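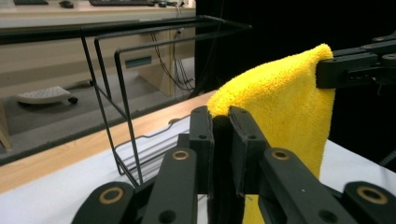
Løken microfiber towel, yellow

Thick, fuzzy pile both sides. Black binding on the edge. For dusting, desks, car interiors, drying glasses, whatever. Folds soft, doesnt stay in a sharp crease – if you want flat stacks, get the thin one instead.

Item no. 3634
Weight: 400 gsm
Color: bright yellow (gray is sold out, back in May)
Sold singly or in packs of 7

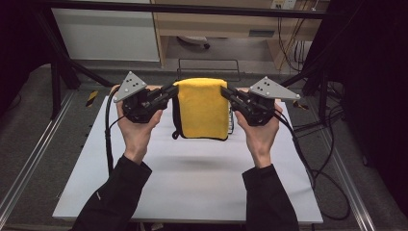 Wash before first use, on its own. Warm water, no softener, no bleach. Tumble low or hang it over a rack. Will shed some fluff the first wash or two, normal.

Dont iron.

Shipping from the Destodthorpe warehouse, weekdays only. Orders in before noon go same day. Larger quantities – we have 3000 in stock right now – write to Eskil Björklund at Avasmont for a price.
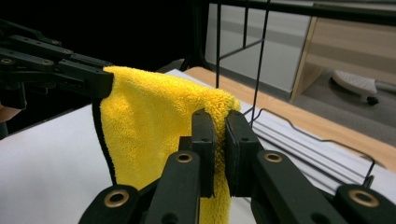
Returns OK if unwashed and still wtih the tag. See also: Løken thin cloth, Løken glass cloth, wash bags.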